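Preparing for an Overnight Stay at Tanguy Veterinary Center

February 10, 2022

The inpatient ward at Tanguy Veterinary Center reopened in October following an extension of the building, and it now provides 8 kennels for dogs and a separate room for cats. I have managed the ward since that time. Owners frequently ask me what to expect when an animal is admitted overnight, and I have set out the main points in this post.

Admission takes place between 8 and 9 in the morning. A member of the nursing staff will meet you in a consulting room, confirm the procedure planned, record your animal's current weight and ask when food was last given. Please bring any medication in its original packaging. If your animal receives a prescription diet, we ask that you supply enough for two days. We are glad to accept a blanket from home, although we cannot promise to return it on the day of discharge if it has gone to the laundry.

Consent forms are signed at this appointment. They include an estimate of fees, and the nurse will ask for two telephone numbers. Owners insured through Netance may request that the claim be opened on admission. All other policyholders should contact their insurer directly before the visit.

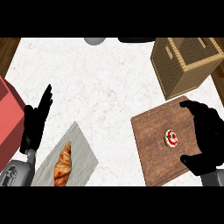 Nursing care overnight is provided by two registered veterinary technicians, with a veterinarian present in the building. Patients are checked at intervals set by the veterinarian in charge of the case, and every check is entered on the chart. Medication is prepared at a counter reserved for the purpose, and the surface is wiped down between patients. White marble with a faint pinkish-gray veining is handsome in a kitchen, but it is a porous stone and disinfectants can mark it, so our own counters are stainless steel. The same products are used throughout the ward, including the cat room.

Between October and the end of January we cared for 141 inpatients. More than half were dogs recovering from orthopedic surgery, many of them referred by the Markier practice. These patients are walked on a short lead with a sling under the abdomen, first in the corridor and later in the enclosed yard.

Owners receive a telephone call each evening and another the following morning after rounds. Visits are possible for animals staying longer than two nights and should be arranged through reception. Some patients become unsettled after a visit, and the nurse may suggest waiting a day.

Discharge appointments last twenty minutes. You will be given written instructions covering wound care, exercise and feeding, together with the date of the first recheck. Clients who live near Mustutine may have sutures removed at our branch clinic there, provided that this is noted on the discharge form.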